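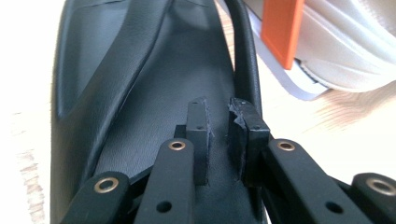

4.2 Segmentation of low-contrast contact regions

The perception module of Plendar must decide, for every incoming view, which pixels belong to the tool and which belong to the object to be grasped. The division is usually simple when the two differ in color. It is harder in cases such as Figure 3, where a black gripper is held open in front of a black leather-like item and the dark surface continues through the gap between the jaws. Color alone gives the module very little to work with there, and the strongest edges lie elsewhere, between the item and the brightly lit wood. The pebbled grain of the item is a more useful signal, as the front face of the left fingertip is flat and matte.

Figure 3. Open two-fingered gripper in front of a black item with raised straps, on a pale wooden surface.

An earlier version of the module, described in the Biwott report, relied on a fixed tool mask. The mask was drawn once for each gripper and placed over the image according to the measured jaw opening. This approach is fast, but it assumes that the outline of the fingertips does not change over the life of the tool. The torn covering along the inner edges of both fingertips in Figure 3 does not satisfy that assumption. Loose strips of this sort fall outside the mask and are passed to the grasp planner as part of the object, and the planner then places the nearest graspable edge too close to the jaws.

Plendar replaces the fixed mask with a two-stage estimate. In the first stage, the jaw opening reported by the controller is used to project a coarse tool outline, which is then widened by 12 pixels on the inner side of each finger. Pixels in the widened band are left without a label. In the second stage, a small network assigns these pixels to tool or object from local texture and from their motion over the preceding views. Material that moves with the fingertip is assigned to the tool - even where its color matches the object behind it.

The second-stage network was trained on 3,079 views labeled by hand by J. Mfinanga and U. Navickas. A further 376 views, all with dark objects, were held back for testing. Views on which the two annotators disagreed were reviewed jointly, and the agreed label was kept. The labeling tool, Tendar, stores both original labels together with the final one, so that later users may apply a different rule.

Strong light remains a difficulty. Where the supporting surface is washed out, as it is in parts of Figure 3, the exposure setting leaves little detail in the darkest regions. The Clornum driver allows exposure to be set from a chosen window, and in the present work that window was fixed on the area between the fingertips. The effect of this choice on grasp planning is reported in Section 4.3.

Print this article
E-mail this article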